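Which camera to trust for two-arm simulation, overhead or wrist?

Asked 5/3/25

I am comparing cameras in simulation before we buy anything for the real cell. The scene has two black arms on one table, an overhead frame with a camera mount, and a maze-like block with a blue ball in it. My controller is Gullow, the arm models come from the Rillanska package. I recorded 36 runs per camera setup. The first two renders are room views, the last one is the fisheye above the gripper. 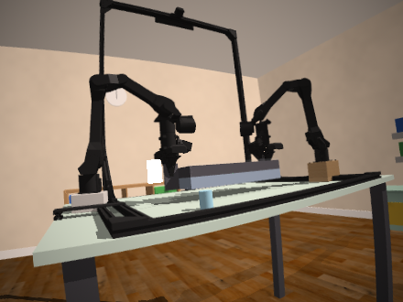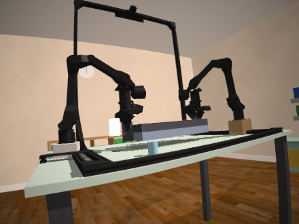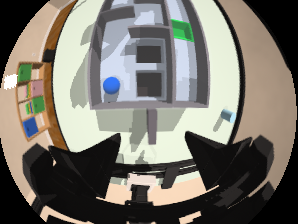 Answer 1

I would use both. Overhead for planning, wrist for the last part of the motion. We do it like this with Urerov arms since November and it is fine. Check your lens model first, many people forget.

Answer 2

It depends on what fails in your runs. In your fisheye view the ball and the maze walls are easy to see, but the walls bend a lot, so you can not measure straight distances from the raw pixels. Please undistort it, or train on the raw picture and never mix the two. I mixed them once and lost 178 runs.

From the room views I can not see the ball at all, it is not in view. So do not use such a view as input, only for checking the arms for collision. The wide gap between the fingers in the last render is good, you keep a clear view of the table between them.

One more point: with two grippers over the same table, an overhead camera can lose the part when both arms come in. Test this with the arms low, it costs up to nine minutes.

Answer 3

Cuypers has a fisheye plugin, maybe try it. I did not test with two arms.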